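Particleboard top for a craft/play table – seal it or replace it?
Home Projects > Furniture and Finishing

kulley_rd
I run a small after-school room and we have one big table with a bare particleboard top. It was meant to be temporary and it is now in its second year. The kids eat at it, paint at it and play store at it. I want to put some kind of finish on it before June, when we go to full days.

What I know so far: the top is solid, no sag, and it doesn't rock. The surface is rough enough that paper tears if you press hard with a crayon. It drinks up anything spilled on it. I have a budget of $300 but would like to spend a lot less.
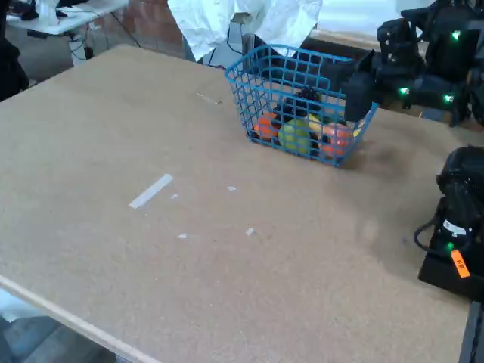
Can you put water-based polyurethane straight onto raw particleboard?
You can, but the first coat raises the fibers and leaves it rougher than before, so plan on sanding after that coat and putting on more than you expect.

That is what the guy at the paint store told me. I would like to hear from people who have done it on a table and not just a closet shelf.

plestano_joe
I did a workbench this way. Three coats of water-based poly, sanded with 220 between each. It held up fine on the flat part. The edges are where it failed. Particleboard edges are like a sponge, and one coffee spill that ran over the side made the edge swell. It never went back down.

If I did it again I would do the edges first with wood glue thinned with a little water, let that dry overnight, sand, then poly the whole thing.

MarlaBee
Disagree with poly here. You have kids leaning on this every day and scrubbing paint off it. The finish will wear through near the seats and then water gets in under it. Glue down a sheet of laminate. It costs more but you do it once.

plestano_joe
Laminate over raw particleboard is fine if you get the glue on evenly. Most people don't on their first try. Contact cement grabs right away and you can't slide the sheet. I would not send a beginner to do that on a big top.

MarlaBee
Lay dowels across the table, rest the sheet on the dowels, pull them out one at a time from the middle. It isn't hard. I did my mother's kitchen counters that way and had never touched contact cement before.

kulley_rd
Thanks both. Edges are a good point. Mine has a lighter strip along the front and I hadn't thought about treating it separately.

I should have said the room has to stay open on weekdays. So whatever I do has to fit between Friday evening and Monday morning, and it can't stink on Monday.

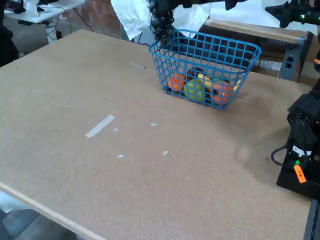
How long should a sealed tabletop dry before kids use it?
Two days is enough for light use with most water-based finishes, but a full cure takes longer, often a couple of weeks, and wet items left sitting can mark it during that time.

So a weekend would work for water-based, if we kept cups and paint trays off it for a while. I could put a vinyl cloth down for snack time.

ebrahimi77
Don't put vinyl on a finish that hasn't cured. It can stick and pull the finish up, or leave the pattern printed in it. Cotton sheet or brown paper is better for the first couple of weeks.

Contact cement is the one that will stink, by the way. The solvent kind needs windows open and nobody in the building. There is a water-based version but it is slower.

kulley_rd
Good to know about the vinyl. I would have done exactly that.

oldmill_tom
Nobody has mentioned shellac. Dewaxed shellac as a sealer, then whatever you like on top. It dries in under an hour, it doesn't raise the fibers the way water does, and you can do two coats before lunch. Then two or three coats of water-based poly. I have done shelves, a TV stand and a train table for my grandson like this. The train table is 7 years old and still looks decent.

MarlaBee
What does the train table look like where he leans on it?

oldmill_tom
A little dull. I scuff it and put another coat on every couple of years. Takes an evening. I don't see that as a failure, floors get the same treatment.

MarlaBee
Fair enough for one kid. A classroom is different.

Nazanin Nouri
I look after the furniture for the Zokcombe children's center and we have been through this with four tables. Here is what we ended up with.

Two got shellac and poly as Tom describes. Two got laminate. After a year of daily use the laminate tables were cleaner, no question. But one of them had a corner lifting where kids had picked at it, and once they start they don't stop. The poly tables had some stains from food coloring and permanent marker, and one soft spot at an edge where water got in.

Costs: the shellac and poly came to $86 for both tables including sandpaper and rollers. I don't have the laminate receipts with me but it was well over that.

If you go with poly, some things I would do the same way again:
Vacuum the top twice and wipe it with a barely damp cloth.
Fill any pits with wood filler and sand flat before the shellac.
Use a foam roller, not a brush.
Round the corners slightly. Finish pulls away from a sharp edge and that is where it wears first.

Do the underside too, at least one coat. Ours wasn't done the first time and one top cupped a bit.

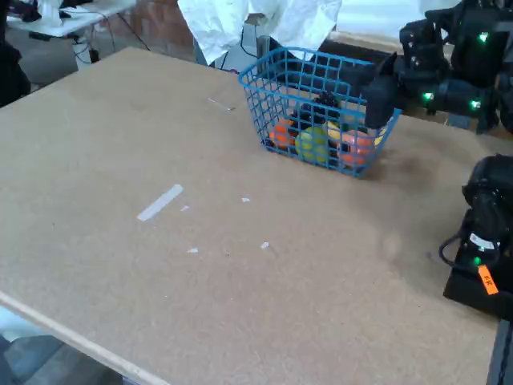

The cupping was only noticeable if you put a marble on it, which of course the kids did. We flipped that top over, sealed the other face and screwed it down tighter, and it mostly settled.

plestano_joe
Seconding the underside. I skipped mine. It's a workbench so I don't care, but you can see it with a straightedge.

kulley_rd
This is very helpful. I think I'm going with shellac, then poly, glue size on the edges, one coat underneath. If it wears out I'm only out one weekend and I can still laminate over it.

Can I laminate over poly, though?

ebrahimi77
Scuff it well with 80 grit and test a small piece first. Some people sand back to bare board to be safe. The glue needs something to bite.

MarlaBee
Or laminate it now and save yourself the sanding.

oldmill_tom
We know, Marla.

kulley_rd
Ha. I'll do the poly first. One last thing, satin or gloss? The overhead lights in that room are pretty harsh.

Nazanin Nouri
Satin. Stir the can, don't shake it, and stir again halfway through or the last part comes out flatter than the rest.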